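Last updated: December

Okay, I have tea, I have the good blanket, and my wrists ache in a way I'm choosing to be proud of. Writing this down tonight or it'll all blur together like the last stretch did.

Started before eight. Nkechi was already in, wearing the big green cardigan, with the count up on her laptop. 3,338 usable examples when I sat down. I know that number by heart now the way you know your own zip code. The target for the Arer set is 3,955, and when we agreed to it back in the fall it sounded like nothing. We were so cheerful about it! Ebuka even said we might do extra.

So for anyone who's new to this diary (hi, I see there are a few more of you), my job at the moment is to drive a robot by hand, through a headset and a pair of gloves, while it does small ordinary things with its arms. Every try gets saved, both what the cameras saw and what my hands were doing, and the whole pile goes to the model, which is supposed to learn the knack of it from us. We call each try an example. Some people say episode or demo and I say those too when I'm tired. There's good ones and bad ones, and a big chunk of the job is being strict with yourself about which is which.

The morning was trays. Black plastic, deep, with high sides, and I have opinions about them. The sides are slick and the rim is thick, and if you come in from too steep an angle the fingers slide off and you've just petted a tray. You need to come in a bit sideways and slow down right before you touch. My trouble is that I slow down too much. Ebuka went through a batch of mine from earlier and said, very nicely, that I hover. I do hover! I hover in real life too, ask anyone who has watched me try to parallel park.

The problem with hovering is that the model picks it up. Clikcombe (that's our name for the current version, after a typo in a spreadsheet that stuck) has been stopping just above the tray and hanging there for ages, and then sometimes closing and sometimes wandering off. Everybody had a theory about lighting or camera lag. Then Nkechi lined up the pauses with who was driving and, well. It was me. The robot hesitates like me. I went and ate a granola bar in the hallway.

Anyway, we talked about it and decided not to throw mine out. We're going to mark the slow ones and let Ebuka try training with and without them. He thinks a little slowness near contact is useful and it's only the dead stops that hurt. So the rule for the rest of the set is: keep moving, even if it's barely moving. If I catch myself frozen, I bail out and start the try over.

Saying it is easy. Doing it with a headset pressing on your eyebrows is another matter. I got into a rhythm by humming. Humming keeps my hands going, no idea why. I hummed the same four bars of something from a grocery store for most of the morning and Nkechi asked me, around the time she started looking at flights home for the holidays, whether I knew any other songs.

Things I wrote on my arm in pen and am now copying over before the shower:

- change where the trays start, properly, all over the table, not just a nudge
- left hand AND right hand, I keep favoring my right
- glove drift after a long stretch, redo the zero before lunch and again after
- ask Nwankwo about the dropped frames

On the first one. It's so tempting to put the tray back where it was. Your hand just does it. But if it's always in the same spot, then all the model learns is a spot, and you find out when somebody moves it a little and the robot goes confidently for thin air. We did a whole week like that in October and ended up with a lovely set of examples that were nearly all the same example. I still get a stomachache thinking about it. So today I made myself put them down badly. Crooked, too near the edge, pointing any old way. I'm a neat person and it was weirdly hard.

Nwankwo is our storage box, by the way, not a person, although I do talk to it like one. It dropped frames on the wrist cameras twice last week and I lost a nice run. Today it behaved. I'm not going to write anything more about that in case it hears me.

Lunch was leftover rice at my desk. Ebuka had soup and told us about the apartment he's trying to get, and the landlord who wants three references and a letter from his mother or something. I said I'd write him one. He said a reference from someone who hovers might not help. (Fair.)

After lunch we swapped. Ebuka drove and I sat and did review, so, watching saved tries and sorting them. People think review is the boring half, and okay, it's a bit boring, but I learned more from an hour of it than from the whole morning in gloves. You see everybody's habits. Ebuka is fast and a little rough, and he has a beautiful way of turning the wrist early so that by the time he arrives there's nothing left to fix. Nkechi is the steadiest of us by miles. Hers look like they were done by someone pouring batter. Mine look like someone trying not to wake a baby.

The wrist views are the ones I keep going back to. With the head view you get the whole table and you feel like you understand everything, and then you flip over to the wrist and you realize how much of the deciding happens in that last little bit of distance, where the head camera is mostly seeing the back of a hand. Nkechi wants to weight the wrist views more heavily in the next round. Ebuka isn't convinced. They argued about it very politely for a long time and I sorted clips and kept out of it, though if you're asking me (you're not) I'm with Nkechi.

We did have one actual disagreement that I was part of, and I've been chewing on it since. What do you do with a try that goes wrong in the middle and then gets rescued? You miss the grip, you back up, you go again, you get it. Grotance, who we're doing this set for, wrote in their notes that they want clean tries. So strictly speaking those are out. But I think the rescues are gold! A model that has only ever watched things go right has no idea what to do when it's off by a finger's width. It's like learning to drive from somebody who never once had to brake.

Nkechi's point was that a rescue teaches two things at once, the recovery and also the mistake that came before it, and you can't hand over one without the other. Which is annoying, and she's right. We settled on keeping them in a separate folder and labeling where the mistake ends and the recovery starts. That's more work, and the more work is mine, as it was my big mouth. I did the first few before I left and it's fiddly. Where does a mistake end? Is it when the fingers slip, or when I notice they slipped, or when I start doing something about it? I marked it at the moment my hand changed direction, since at least you can see that. I'll ask the others tomorrow if they'd mark it the same way. If all three of us pick different moments, then the label isn't worth much.

Late in the day I went back in the gloves for one more stretch, left hand only, to even things out. I'm so much worse on the left. But there's something nice about being bad at it. I can't run on habit, I have to think about each finger. And I didn't hover! Or I did, but I hummed through it.

The count when we shut down was almost two-thirds of the way through what was left this morning, if I count the rescues, and Nkechi won't let me count the rescues. So it's less than that. She wrote the official one on the whiteboard and I decided not to look at it until I've slept.

I feel good, though. A month ago I'd have said this work was babysitting. Now I sort of see it as handwriting. Somebody's going to be able to look at how that robot reaches for things a year from now and there'll be a bit of Ebuka's wrist turn in there, and a bit of Nkechi, and (sorry) a bit of me stopping to think.

To do tomorrow: more left hand, zero the gloves FIRST, buy the soft tape for the headset, call my sister back. She's called twice. I keep seeing it when I come up out of the headset and then forgetting by the time my hands are free.

Pictures and then bed.

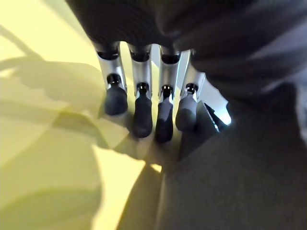
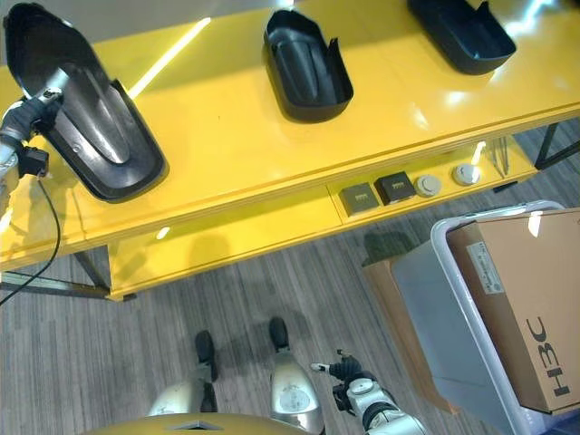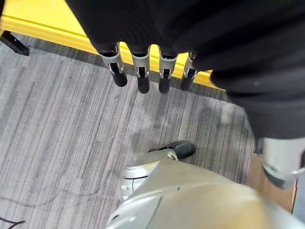
Fingers close up in the first and last, and the tray table in the middle one.

Comments

marlowe_b: The hovering thing made me laugh out loud. I teach piano and my students all pick up my habit of lifting my shoulders before a hard bit. I never taught them that!

Tinfoil Pete: Keep the rescues. We binned ours on an old project and were sorry for months. Your labeling question is a good one, we used the moment of slip and regretted that too.

dee in the valley: did you call your sister

Ebuka A.: For the record it was one reference and the letter was from my employer. Also you hummed that song into my head and it's still there.

Recent entries

The October set, or how I made one example many times
New gloves, old blisters
Naming things after typos
What Nkechi does differently
A slow day and a long walk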